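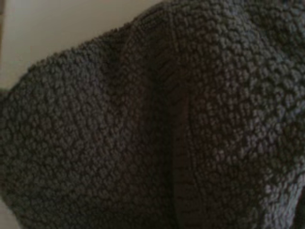

What is the best way to store a heavy looped-pile throw between seasons? Folded loosely, in a breathable container, with nothing stacked on it.

Looped pile is a broad category. It covers bouclé, which gets its curls from the yarn, and sherpa, which is usually a knit whose face has been brushed and tumbled until the fibers clump. Mills weigh both in grams per square meter. A 262-gram fabric is a light throw or a jacket lining. A 486-gram fabric is a winter blanket, and it behaves differently on the shelf.

The dark gray piece above has a dense, nubby surface, the clumps packed close with small gaps between them. Bunched up, fabric like this makes broad, rounded folds, and the texture carries right out to the edge. A tight crease in such a surface presses the clumps together along one line. Left for a season, that line can show as a flat stripe, most obvious on dark colors under side light.

**Folding**

Fold in thirds along the length, then roll. The roll should be loose enough to push a hand into the center. Keep the face outward on synthetic pile and inward on wool bouclé, where a snagged loop can pull a long run of yarn. Vacuum bags save space but hold the pile under load for months, and acrylic in particular is slow to come back. Hudau, which makes a line of compression bags, prints a four-week limit for pile fabrics on its own packaging -- a limit most buyers will miss, as it is on the inside flap.

**Containers**

We kept throws in three containers from July through the winter. The Oteck canvas bin did best. It has a stiff base, a zip lid and enough width for a rolled queen-size blanket. The Zollel box is a rigid lidded tub; it keeps dust out, but it also traps any moisture that goes in with the fabric, so drying time before packing matters more. The Kioko hanging shelf is fine for the lighter weights. Loaded with more than 300 ounces it sagged at the second tier, and the blankets slid forward.

**Before packing**

Wash cold, on a gentle cycle, with no softener. Softener coats the loops and makes them cling. Tumble on air only, or dry flat over a rack, turning once. High heat melts the tips of polyester pile and leaves a harsh, frosted feel that no brushing will fix. Check the hem and any ribbed band last. These are denser than the body and can hold water after the face feels dry.

**Bringing it back**

Shake the throw out and leave it flat overnight. If a fold line remains, hold a steamer several inches off the surface and work the pile with your fingers -- a brush will open the loops on bouclé. Let it cool before folding again.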